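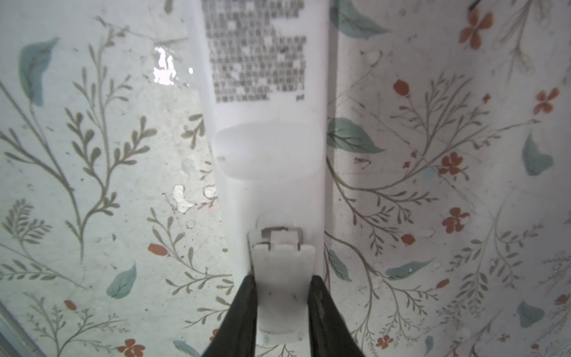
ACTA DE LA REUNIÓN DEL GRUPO DE TRABAJO DE ETIQUETADO Y ENVASE
Cooperativa de distribución Westside – sección de higiene y cuidado personal
Sesión ordinaria de abril

Hora de inicio: 9:35
Lugar: sala pequeña de la planta baja
Preside: Nazanin Fallahi
Redacta el acta: Vasylyna Moroz
Asisten además: responsables de compras, almacén, calidad y atención al socio
Excusa su asistencia: responsable de transporte

1. Aprobación del acta anterior

Se aprueba con una corrección en el punto 4: donde decía «lote retenido» debe decir «lote pendiente de documentación». El lote no llegó a retirarse de la estantería de entrada.

2. Traducción de etiquetas en productos importados

Calidad presenta el estado de las referencias de importación. Del catálogo vigente, 62 referencias llegan con el etiquetado de origen en un idioma distinto del castellano y requieren etiqueta adhesiva complementaria antes de su salida a tienda. De ellas, 8 siguen sin texto validado.

Las referencias pendientes corresponden en su totalidad al proveedor Thaweesak. El proveedor ha remitido la lista de ingredientes en formato de imagen escaneada, con resolución insuficiente para transcribirla sin riesgo de error. Se le ha pedido el documento en texto editable y todavía no se ha recibido.

Compras pregunta si puede aprovecharse la traducción del año pasado. Calidad responde que no procede: la fórmula de tres de las cremas cambió de conservante y el texto antiguo quedaría desajustado respecto del contenido.

Se acuerda:
– Reclamar por escrito a Thaweesak el texto editable, con plazo hasta la próxima sesión.
– Mantener las referencias afectadas en ubicación de espera, sin código de venta activo.
– No admitir en adelante altas de catálogo sin el texto de ingredientes en formato editable.

3. Posición de la etiqueta adhesiva

Almacén expone que en los tubos de cara plana la etiqueta se coloca sin dificultad, mientras que en los de sección más redondeada se despega por las esquinas a los pocos días. El adhesivo actual es el mismo para todos los formatos.

Se debate si la etiqueta puede cubrir parte del texto original. Calidad recuerda el criterio interno: pueden taparse las instrucciones de uso en idioma de origen, pero no el número de lote, la fecha ni el símbolo de periodo tras apertura. En los envases donde estos datos figuran en el pliegue superior, la etiqueta debe quedar al menos un centímetro por debajo.

Atención al socio señala que el cuerpo de letra de la etiqueta complementaria es demasiado pequeño y que ha recibido quejas por este motivo. Se propone pasar a una etiqueta desplegable de dos hojas para las composiciones largas. El coste unitario es superior y no se dispone de presupuesto cerrado.

Se acuerda solicitar oferta a Prellulport para una tirada de 2000 etiquetas desplegables y otra equivalente en adhesivo reforzado de una sola hoja. La decisión se tomará con ambas ofertas a la vista.

4. Incidencias con tapones abatibles

Calidad informa del control realizado sobre la línea Hasa. Se inspeccionaron 487 unidades en recepción, con atención a la bisagra y al cierre. Los defectos hallados son de dos tipos: rebaba en el borde de la boquilla y cierre que no hace tope. El segundo se considera más grave por el riesgo de pérdida de producto durante el transporte.

Compras indica que el proveedor acepta reponer las unidades defectuosas, pero no asume el porte de devolución. La presidencia considera que la cláusula de portes del contrato es clara a este respecto y pide que se conteste citándola literalmente.

Almacén solicita que las cajas de esta línea se apilen con el tapón hacia arriba hasta nueva indicación. Se aprueba. La medida se revisará cuando entre el siguiente lote.

5. Recogida de envases vacíos

Se mantiene el contenedor junto a la entrada de proveedores. Sigue apareciendo material no admitido, sobre todo tubos con restos de producto. El gestor no los rechaza, pero los factura como fracción mezclada. Se cambiará el cartel por uno más breve. Vasylyna Moroz presentará el texto.

6. Ruegos y preguntas

Compras ruega que las peticiones de muestra se dirijan al buzón común y no a direcciones personales.

Almacén pregunta por la reparación de la impresora térmica. Está pendiente el cabezal; entretanto se imprime en la de oficina, con rollo cortado a mano.

Nazanin Fallahi pide que la documentación de los puntos 2 y 3 se deposite en la carpeta compartida antes de la convocatoria.

Se levanta la sesión a las 11:10.

Anexo único: relación de referencias pendientes de texto validado (en carpeta compartida, subcarpeta Etiquetado).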